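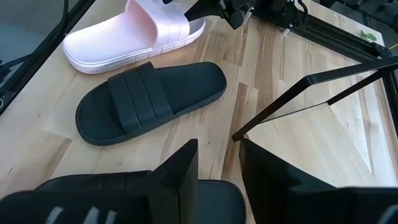

Can I wear these slides outside, or are they just for the house?
They work for both. The sole is the same on every pair, so most people keep one by the back door and wear it to the mailbox, the pool or the gym shower.

Nandale Padded Slides

The Nandale is a slip-on slide with one wide strap and no buckle. The strap is padded and ridged across the top of the foot, and the footbed has no seams to rub. It comes in black and in light pink. The black has a matte finish. The pink has a pale sole and a strap with a slight shine.

Sizing
Whole sizes only. If you are between two sizes, take the larger one. The strap does not adjust, and it will feel snug for the first few wears.

Care
Rinse with cool water and a little dish soap. Use an old toothbrush for dirt between the ridges. Do not put the slides in the dryer or leave them in a hot car. Pale soles pick up marks from dark floors, and a damp cloth takes most of them off.

Storing them
The slides sit flat on any shelf. We keep the black and the pink on a small rack with a black frame and a light wood shelf. Ours is the Enum shoe rack, which is sold separately. It goes together with 4 screws and holds up to 2 pairs of adult slides side by side. Put the heavier pair down first and leave a gap in the middle so you can get your hand in.
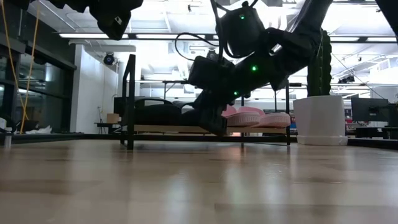
Ordering and returns
Orders placed before noon leave our Parisi warehouse the same day. Unworn slides can be sent back within 7 days of delivery. Please keep the tissue paper and the box. Pairs with marks on the sole are exchanged only if there is a fault.

Also in this range: Gasus closed-toe clog, black only. Back in stock in September.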